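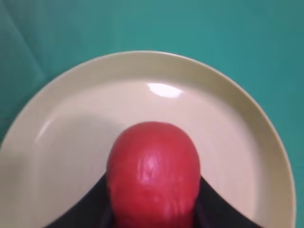
Labs and small firms that use robot arms to handle food and tableware have a new voluntary code of practice to work from, released on 03/10/2021 by the Dirnirden automation group.

The code runs to 887 clauses, most of them carried over from older guidance. The new part deals with grippers that pick up soft or easily marked items and set them down on plates, trays and benches.

Under the code, operators must record the grip force used for each kind of item and check it again every 90 days. Finger pads are to be inspected before each shift, and worn ones replaced in pairs. Stand-in items such as plastic produce may be used for trials, but the results can't be used to sign off an arm for real food.

Anyone working within reach of a moving arm will need 2 hours of training. Test records must be kept for five years.

Vicente Cáceres, who led the drafting, said the section on soft items took the longest to settle.

"People were setting the force by feel and not writing it down," he said. "When an arm was moved to another bench, the next crew had to start over."

Brullano and Orbán have both said they will follow the code at their test sites. Lesley is still reviewing it and has asked for a clearer rule on shared work areas.

Comments on the draft closed in September. The group will accept requests for changes in writing, and members can get a printed copy from its office.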